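Teaching a Two-Arm Household Task with Hand-Held Grippers
Student Project Report, Department of Mechanical Engineering
Submitted by: Vimala Varma, Senthil Rai and Elango Sastry
Project advisor: Sudheer Achari

1. Purpose of the project

The purpose of this project was to record human demonstrations of a simple household task in a form from which a two-arm robot could later be trained. The task selected was the placing of a hairbrush into a pencil cup and its removal from the same cup. It was proposed by the advisor after our first choice, folding a hand towel, was judged too difficult for one term.

Earlier student groups in the department taught their tasks by remote control, moving the robot arms from a control station named Joseph. Their reports note that new operators needed long practice before they could work at a steady pace. Our group was asked to use hand-held grippers instead. The operator holds one in each hand and carries out the task directly at the table, and the robot is not needed until the training stage.

2. Work area and equipment

Recording took place in the Gernutar laboratory between the two floor rails. The overhead lights at the back of the room were kept off, and dark curtains were drawn on both sides to limit changes in the background. A pale board was laid over the wooden table to give a plain work surface. Operators were asked to wear white long sleeves so that their arms would look alike from one recording to the next.

Each gripper has a vertical handle and a pair of jaws. A triangular plate is mounted on top. Both jaws are held open at the start of an attempt, and the operator waits with the grippers on either side of the cup until the recorder gives the word.

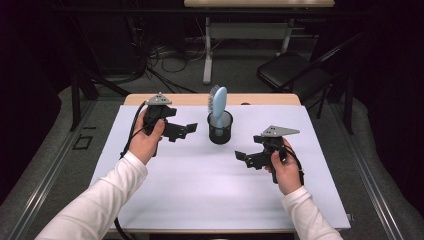 Figure 1. Operator's view of the board, with both grippers open and the hairbrush standing in the cup.

3. Procedure

The task was divided into two parts, which were recorded separately.

Part A (removal) begins with the hairbrush upright in the cup. The operator steadies the cup with one gripper, lifts the brush with the other, and lays it down on the board. Part B (placing) begins with the brush lying on the board and the cup standing empty. The operator takes hold of the brush near the end of the handle, raises it, and lowers it into the cup.

One student acted as operator, one as recorder, and one returned the objects to their starting places. Roles were changed after every 20 attempts. The starting position of the cup was varied within the back half of the board, and the direction of the brush handle was varied in Part B. An attempt was discarded if the cup fell over, if the brush was dropped, or if the operator touched an object with the bare hand. In total, 100 attempts were kept for Part A and 65 for Part B.

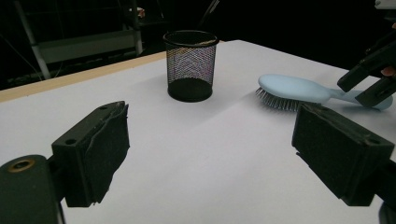
Figure 2. Part B objects as seen from one gripper, with the second gripper above the end of the brush handle.

4. Observations

Part B was the harder of the two. The handle of the brush narrows at the middle and widens toward the end, and a grip taken at the widest point often let the brush turn while it was being raised. Elango Sastry obtained better results by closing the jaws slightly nearer the waist of the handle, and this was adopted by all three operators for the later sessions.

The views from the grippers and the view from the operator's head were found to serve different needs. The gripper view shows the jaws and the object at close range, while the head view shows how far apart the two hands are — a matter of some importance when one hand must hold the cup.

The cable of the left gripper twice caught on the front edge of the table. It was afterward led down along the side of the board.

5. Present status and further work

The recordings have been checked by Vimala Varma and copied to the Cellard storage drive. Training had not begun when this report was written. The next group is advised to record more of Part B before starting, and to include a second brush with a straight handle for comparison.

The group thanks Sivaprasad Thomas of the laboratory staff for his help in preparing the work area.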